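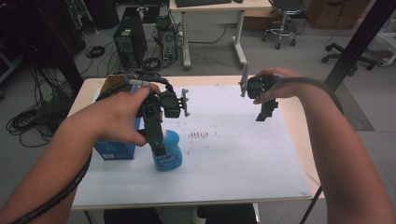
我家附近有一种人，买了新车，座椅上的塑料膜两年不撕。大家都笑话他们，我也笑，笑完回家，坐到一张铺着白纸的桌子前面吃饼干。

这张桌子是浅色木头的，Skirno的，将近3180块。我说这个价钱是为了让后面的事情听上去严肃一点。桌子送来那天，我绕着它走了几圈，摸了摸桌面，觉得自己从此要过一种有木纹的生活。到了周六，我在它上面铺了一大张白纸，四个角拿胶带粘好，木纹就此进入了档案馆。后来家里来客人，夸过这张桌子的腿。腿确实不错，也只有腿可以看。

我想替这张纸说几句话，同时也说几句它的坏话。铺纸这件事，在各种家居文章里地位极低，低到没有人专门反对它。文章里的桌子都是光着的，上面摆一只陶碗，碗里三个柠檬，阳光从左边来。没有碎屑，没有瓶子，没有那种拆了一半又舍不得扔的纸箱板。我一直很好奇这些人在哪里剪指甲，在哪里给鞋上油，在哪里把一盒受潮的茶叶倒出来挑。也许他们有另外一张桌子，铺着纸，在镜头后面。

先说白纸的好处。它最大的好处是揭发。木头桌面对碎屑非常宽容，尤其是浅色木头，一点褐色的渣子掉上去，往木纹里一躺，就成了木纹的一部分，你可以跟它和平共处到下个月。换成白纸，事情就瞒不住了。一小撮褐色的碎末落在纸中间，看上去像犯罪现场，你会不由自主地想查清楚它的来历：是面包，是烟丝，是咖啡，还是昨天削的那支铅笔。我有一回弯着腰研究了很久，最后认定是饼干，凭据是我手里正拿着饼干。

白纸让人看见脏，看见了就得管，这个道理说起来很正派。不过我得承认，在我这里它只做到了前半句。看见是看见了，管不管要看当天的心情。我现在的做法是用手掌边缘把渣子往中间拢，拢成一小堆，然后去接个电话，回来忘了，胳膊一扫，渣子又均匀地分布到全桌。这套流程我一天能走好几遍，比很多人的健身计划执行得都好。

有人会说，擦一下就行了。我对“擦一下”这三个字有意见。干的碎屑最怕湿布，湿布一上去，渣子就变成泥，泥在纸上拖出一道灰印子，从此这张纸就有了履历。我那张纸上淡淡的灰道子，多半就是当年“擦一下”的遗迹。木头桌面上也一样，只是木头替你保密。正经的次序应该是先干后湿，先把渣子收走，再谈喷什么、抹什么。这个次序小学生值日的时候就知道，长大以后买了一瓶带喷头的东西，就不知道了。

说到瓶子。清洁用品这个行业有一项了不起的成就，它让所有人相信干净是蓝色的。我家水槽底下的瓶子，站成一排，深深浅浅都是蓝，像一个管理不善的海洋馆。我最常用的那瓶叫Silen，半透明的，能看见里面还剩多少，这一点我很欣赏。不透明的瓶子总是在你最需要它的时候空掉，还要假装沉甸甸的，让你对着油渍按出一声干咳。Silen的标签上印着字，我从来没有读完过，只记得大意是离眼睛远一点。它闻起来像一座从来没有人去过的山。

我反对的是把瓶子当成结果。很多人收拾桌子，第一个动作是把瓶子请上来，站在桌子正中间，好像它一出场，渣子就该自己散去。我也干过。瓶子拿上来，旁边还配了一块新抹布，接着我坐下来看了二十来页小说，抬头一看，桌子跟原来一样，只多了一个瓶子。那天晚上我却真心觉得自己打扫过了。人在这方面很好骗，骗子就是自己，省去了沟通成本。

更麻烦的是瓶子会带来家属。瓶子有盒子，盒子也是蓝的，硬挺挺立在那里，扔了可惜，万一要退货呢。盒子外头还有个大纸箱，纸箱拆了，剩下一块褐色的纸板，靠在桌子后沿，说是可以垫东西。垫什么？不知道。我家那块纸板在桌边待了一整个八月，没有垫过任何东西，它唯一的贡献是挡住了我对后面那片地板的视线，那片地板因此也享受了一整个八月的清静。我后来总结出一条，凡是以“可以垫东西”为理由留下来的物件，最后都需要另外一件东西来垫它。

于是你看，一张桌子要保持干净，桌上先得摆上瓶子、盒子和纸板。干净的准备工作占掉了干净本来该占的地方。收纳用品店就是靠这个道理活着的。我在Feltero的店里见过一种专门用来收纳收纳盒的盒子，毛毡面，灰的，手感很好，站在货架前我认真考虑了一会儿，考虑它放哪儿，答案是得先买个架子。出来的时候我两手空空，觉得自己很有定力，走到街角又觉得有点遗憾。毛毡真的很软。

说回纸。我用过好几种。最早是报纸，便宜，吸水，字印得密密麻麻，渣子落上去根本看不见，还容易分心。你本来想挑茶叶梗，挑着挑着开始关心起外地的一起水管爆裂。而且报纸掉墨，手肘压一上午，袖子上能认出半个标题。后来用牛皮纸，颜色温暖，有手工作坊的气质，铺上以后我一度想学做皮包。牛皮纸的缺点是跟面包渣同色，两边互相包庇，揭发的作用等于零。最后换成白纸，买的是Dantas那种成卷的，宽1185毫米，正好盖住桌面的大部分，四边各露出一条木头，算是给这张桌子留了一个签名的地方。

这卷纸裁起来是个苦差。它在卷里待久了，性格是弯的，铺平一头，另一头悄悄卷回来，把你的杯子抱走。要么拿胶带粘，要么拿重物压。我压过书、压过砂锅、压过那瓶Silen，都有效，也都意味着四个角各站着一件东西，像给桌子办了个什么仪式。胶带好一些，但撕的时候会带起一点纸毛，留下一小块黏的地方，第二天那里就粘住了一撮新的渣子，位置固定，雷打不动，是全桌最有纪律的一撮。

有朋友建议我换硅胶垫，或者一块透明的软玻璃。软玻璃我是有心理阴影的，我小时候家里那块底下压着照片、水费单和一张过期的电影票，夏天胳膊贴上去，抬起来的时候有声音。它确实好擦，一抹就净，可它跟桌面之间那一层，水汽进得去出不来，照片慢慢长出了花纹，亲戚的脸一个个变得抽象。纸没有这个问题。纸脏了就换，换下来那张对折，再对折，渣子全兜在里面，送进垃圾桶，整个过程不需要任何一个瓶子参加。我认为这是家务里少有的体面时刻，有点像收摊。

环保方面的批评我接受。一张大纸只为接几粒饼干渣，听着是过分了。我的辩护是，这张纸我用得很久，久到批评它浪费的人看见它的样子会主动劝我换。纸上有杯底的圈，有铅笔试的线，有不知道哪天蹭上去的灰，还有几处我写了数字，当时想必很重要，一个都认不出来了。背面翻过来还能再用一轮。翻面那天相当于过年。

真正让我犹豫的是另一件事。铺纸是一种拖延，它把“用这张桌子”往后推，推到一个大概永远不来的日子。车座上的膜、遥控器外面的塑料袋、沙发上盖的毛巾，都是同一个意思，好东西先存着，我们这些人暂时不配。我妈那一代人存好东西是因为好东西难得，我没有这个借口，我的桌子是在手机上点了几下买来的，付款的时候还在等电梯。我为它铺纸，多少是心疼那个数字。一想到要在3180上切苹果，手就软了。

可是反过来想，没有这张纸的时候，我是怎么用桌子的呢？头几天我吃饭垫盘子，写字垫本子，喝水找杯垫，找不到就端着，端到胳膊酸。我的朋友把热茶往上一放，我嘴上说没事没事，眼睛跟着杯子走，对方讲了半天离婚的事，我一句也没听进去。铺上纸以后我才放松下来，茶随便放，苹果随便切，坐得也随便，腿伸到桌子底下，什么都往桌面上摊。桌子我是看不见了，桌子的用处倒都用上了。这笔账怎么算，我算了几次，结果跟当天下午茶有没有洒有关。

所以我对那些光着的桌子，态度是又羡慕又不信。我去过一户人家，桌面一尘不染，主人一边说话一边拿指腹按起一粒芝麻，按得又准又轻，然后站起来，走到厨房去，扔掉，洗手，走回来，继续说。我在旁边不敢动那块酥饼。酥饼这种点心，设计出来就是要掉渣的，掉渣是它的工作，你不能请它来又不让它上班。那天我把酥饼举在茶杯正上方吃，渣子都进了茶里，喝下去以后胸口堵了一晚上。

要我说，桌子上有一点渣子，说明这里刚刚有人待过，吃了东西，或者修了东西，或者把什么东西弄碎了还没来得及承认。这样的桌子坐下来心里有底。当然我也见过渣子太多的，坐下来心里没底，胳膊肘也没地方放。尺度怎么拿，我的办法是看能不能认出来：认得出是什么的渣子，可以留到晚上；认不出的，立刻收走，收的时候别用手。

还有工具的问题，也值得抱怨几句。收桌上的渣子，市面上有小刷子配小簸箕，有滚筒，有一种外形像瓢虫、在桌上嗡嗡转的小吸尘器。瓢虫我买过，它吸饼干渣很努力，吸一半，吐一半，吐出来的比吸进去的细。它还有一根充电线，充电线要有地方放，通常就放在桌上，绕几圈，圈里很快积了一层新渣子，瓢虫够不着。小刷子好用，可是簸箕前沿那条线，总有薄薄一道留在外面，退一步，扫一下，还有一道，再退一步，我就这样一路退到了卧室门口。最可靠的还是一张硬卡片，过期的会员卡就行，贴着桌面往前推，推到边上，另一只手接着。接不全的掉到裤腿上，站起来抖一抖，那就属于地板的业务了。

地板我今天不想谈。桌子底下和桌子后面那一带，线一圈一圈盘着，机箱一类的东西直接搁在地上，风扇把灰吸成一层绒，每一家大概都有这么个角落。桌面收得再勤，眼睛只要往后多看半米，信心就没了。我的对策是坐得离桌子近一点，让桌沿正好挡住。这个办法不花钱，坏处是饼干渣掉得离衣服也近了。

前几天下雨，纸受了潮，右边那个角自己翘了起来，胶带松了，露出底下一片桌面。我凑过去看了看，木头的颜色比四边露在外面的浅了一截，一条很清楚的分界线。就是说，现在就算把纸揭了，桌上也会留着一张纸的形状，尺寸是1185，我不用量。我看了一会儿，把翘起来的角按下去，重新粘好，又在上面压了那瓶Silen。

卷筒里的纸剩得不多了。Dantas的店铺页面上说这一款换了包装，纸还是原来的纸，下面有人留言问会不会掉毛，店家回了一个笑脸。我放进购物车里了，还没付钱，想先把这一张的背面用完。

投稿与来信请使用本站联系表单 ｜ 文章版权归作者所有，转载请先联系 ｜ 返回顶部

本站使用Cookie来记住您的阅读偏好。继续浏览即表示您同意我们的Cookie政策。［接受］［管理设置］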